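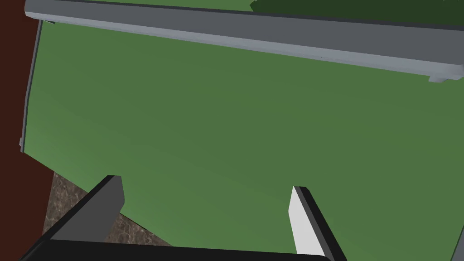 Pre-run checklist, simulated wrist camera view — gripper comparison, Medero against Gaillard

1. Fingers open before the first move
OK. Both fingers are in view with a wide gap and nothing held between them. I love how quickly you can check this from the wrist!

2. Finger tips clear of the camera's main view
OK. The tips stay low, so most of the green surface is left free for judging the approach. The Gaillard pair did worse here last time — they hid far too much.

3. Work surface free of loose objects
OK. Plain green, nothing resting on it.

4. Edges easy to pick out
OK along the grey rail, which stands out beautifully. Comment: the thin grey strip on the left is harder work, so keep the approach speed at 70 mm/s on that side until we know more.

5. Contrast on finger faces
Passed with a comment. The right inner face shows bright white and the left finger dark grey. Try a softer light in Sternanix before Wednesday and compare.

6. Stop on contact
OK. Tripped on all 18 test touches, both grippers. Really pleased with this one.

7. Force limit loaded
Not OK at first: Tretulance had kept the old value. Reset and saved, then checked again after a restart.

8. Log running
OK. 1,188 lines from the warm-up, no gaps.

9. Cleared to start
Yes, for the Medero set, 200 cycles. Gaillard waits until item 7 has been repeated with its own settings file.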